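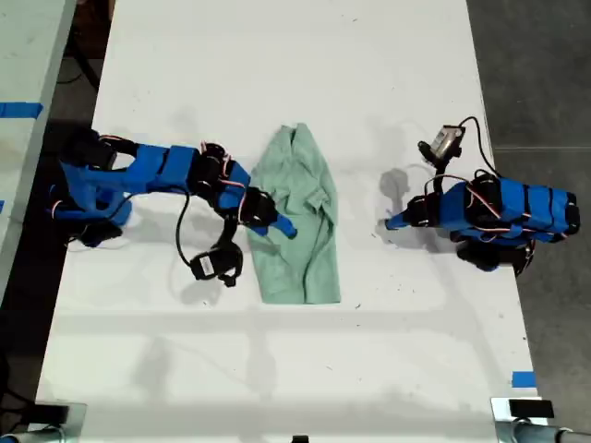 Budgeting for a tabletop robot cell

Monday, January 29, 2018
By the Stodstead Workshop Encyclopedia desk
Filed under: Automation > Buying and Planning

A tabletop robot cell is a small workstation, most often a pair of light arms on a shared table, bought to handle soft or fiddly items such as clothing. Its budget traditionally begins with the price of the arms and is then corrected, several times, by everything else.

The usual planning method is the Quansah sheet, which splits spending into arms, cameras, mounting and "sundries." Sundries covers clamps, cables, tape and fingertip pads, and has a habit of outgrowing the line above it. A typical first draft for 2 arms sets aside $3000 for hardware and leaves the table blank, on the theory that everybody already owns a table. The table then has to be flat, plain and strong enough to clamp things to, and a new one is ordered in July.

Servo motors are counted as wear items. Prutico, a parts seller, lists 31 spares in its starter crate, a figure buyers find excessive until the second month. Gakader sells fingertip pads in packs of 4. Grippers work close to the surface, among whatever crumbs and lint have settled there, so cleaning supplies deserve a line of their own and seldom get one.

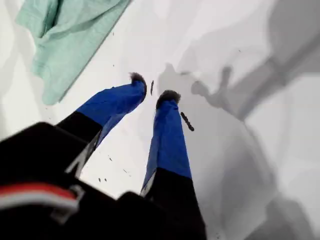
Should a buyer pay for the second arm right away?
Only if the job needs two hands, as folding often does. Otherwise, leave room on the table for it and spend the money on spares.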